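Puduvance Tennis Club: Clearing Out the Ball Room

Photos and notes from Court 2 and the storage room behind it, February

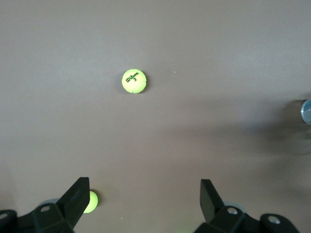
Houda Ait Brahim wrote in to ask that the dead balls be kept out of the practice hoppers this year, as she had spent most of last season feeding flat ones to the beginners. Angus Pirihi replied that he would take any we didn't want for the wall, where a flat ball does no harm.

The ball in the photo is a Wilson with a 3 under the name. The number has nothing to do with quality or age. It is there so that players on neighboring courts can tell whose ball has rolled over. We get a lot of mixed numbers in the hoppers and we don't sort by them.

How the sorting went

We started at nine on Monday and had the room back in use by late afternoon. The final count was 505 balls. That includes the ones from behind the heater and the bag that had been hanging on the door since the fall.

Each ball got the same check. Drop it from shoulder height next to a new one, then squeeze it. If it comes up well short of the new ball, or if your thumb goes in easily, it goes in the second box. Mawuli Tsikata did most of the dropping and Kristýna Ďurica kept the tally on the back of an old draw sheet.

Felt was judged separately. A ball with fluffed-up felt but a decent bounce is still fine for drills. A bald one skids on our surface and was pulled out even if it bounced well.

The boxes

Match practice: closed cans only. There were 22 cans on the top shelf and they stay there. Please don't open a new one for a warm-up.

Drills and lessons: good bounce, felt in any reasonable shape. These are in the two hoppers by the door. The one with the bent handle has been fixed with a bolt and can be lifted again.

Wall and ball machine: softer balls, no splits. The blue crate.

Out: split seams, soaked through at some point, chewed. Jozefína Halás is taking a bag of these for chair legs at the school, and anyone else who wants some can ask at the desk before the end of the month.

The shelves

The old metal shelf was moved away from the outside wall. It was picking up damp and the bottom row of balls smelled of it. The new unit came from Hájek and is deeper, so the hoppers fit underneath with the lids on. Net straps and the spare center band are now in the drawer marked Nets. The line brushes hang on the two hooks to the left.

Still missing

One hopper lid, the key to the ball machine's battery cover, and the pump for the pressure tube. If you have any of these in your car, leave them at the desk. The room is unlocked from eight in the morning on club days.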